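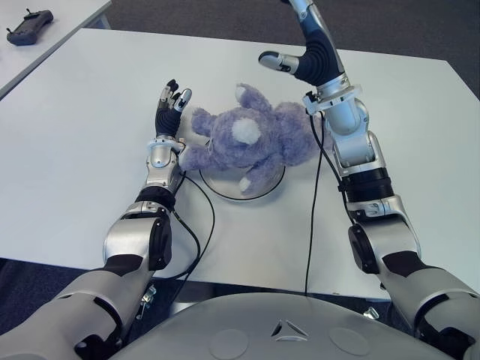 Search this site Enter keywords Go

Do transfer rumors come true? A check on two soccer news sites

1st July
By Davoud Ghasemi and Tomás Keogh, Cinberg

We started this project because both of us read transfer rumors every summer and neither of us could say whether they are any good. Fans argue that one site is "reliable" and another is "trash," usually on the strength of one or two stories they happen to remember. We wanted a number. We got one, and a fair part of this report is about why we don't fully trust it.

The two sites are Vurkier and Solel. Vurkier runs short posts all day long. Solel runs fewer and longer ones and has a better name among people in our class. Both are free to read and keep old posts online with the original time on them, which mattered more to us than how good they were supposed to be.

What we counted

A rumor, for us, was any post that named a player, named a club he might join, and ran before the move was announced. We took posts from last summer's window so that the outcomes would already be known. Posts saying a player was "unhappy" or "open to offers" with no club named were left out. So were contract renewals. That gave us 1229 rumors across both sites.

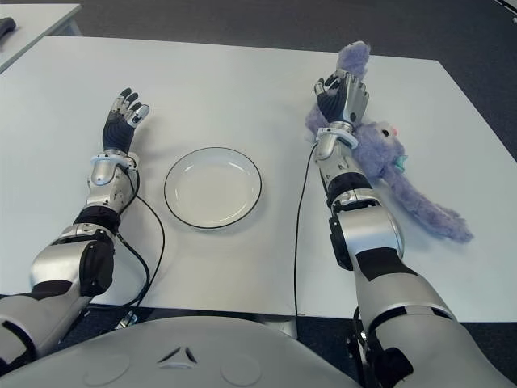

Wording was the hardest part of the coding. "Keeping tabs on," "weighing up a move for" and "has not ruled out a bid for" all sound like news, yet it is hard to think of an event that would prove any of them false. A club can keep tabs on a player for ten years and never call his agent. Set a round white plate down near the middle of a white table and two people will report the same plate. Hand them "could be a target" and they may well disagree on whether anything was reported at all. We coded the first batch separately and disagreed far more than we expected, nearly always over phrases like these. In the end we kept the soft posts in and gave them their own column, marked "weak."

Each rumor was then checked against the player's listed club when the window shut. If he had joined the named club, on loan or for a fee, we scored a hit. We did not give half credit for the right player and the wrong club, although Davoud argued for it.

Results

Of the 1229 rumors, 287 were hits. That is under a quarter. Solel did better than Vurkier, but once we took out the posts marked "weak" the gap got a lot smaller. Our reading is that Solel's good name comes partly from posting less.

Then there is timing. Many of the hits were posted in the last days before the club's own announcement, when local papers had the story already and the player had been left out of training. Calling that a successful prediction seems generous. When we kept only rumors posted at least 30 days before the deal, the hits thinned out badly on both sites.

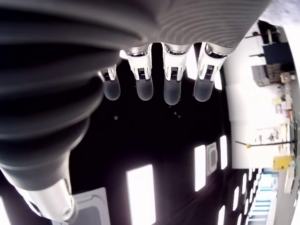

Figure 1. A large robotic hand seen from underneath.

Repeats were a problem as well. A single story about one striker could appear on Vurkier in June, be picked up by Solel, and then come back to Vurkier with Solel named as the source. We counted each post, so one true story told many times pushes the hit rate up, and one false story pushes it down. Tomás made a second sheet with repeats merged. The order of the two sites stayed the same, but we changed our minds twice about what counted as a repeat, so we would not lean on that sheet.

What we don't believe about our own numbers

A rumor can be true and still miss. If a club did make an offer and the player said no, the reporter was right and we scored it as wrong. We have no way of seeing those cases. Reporters tend to bring this up whenever a story falls through, and it is convenient that it can never be checked, but it is also a fair point.

We also have no baseline. Guessing that a well-known forward with a year left on his deal will join one of the richest clubs would be right sometimes with no sources whatever. We tried to build a guessing model in Ko, the spreadsheet tool we use in class, and gave up when it put the same goalkeeper at several clubs.

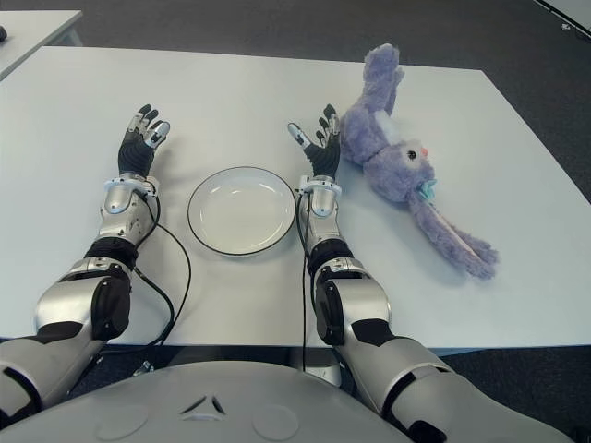 Figure 2. Robot arms on a white table with a round plate and a stuffed bunny.

And this is one summer. A quiet window or a rule change could shift everything.

If we did it again

We would write the coding rules first and not touch them. We would bring in a third coder who doesn't follow soccer, as we both knew how most of these stories ended before we scored them. And we would record who each post names as its source. Most posts we read named another website, and when we followed a few of those links back we often landed on a page with no source of any kind.

The coding sheet is with our instructor and can be borrowed.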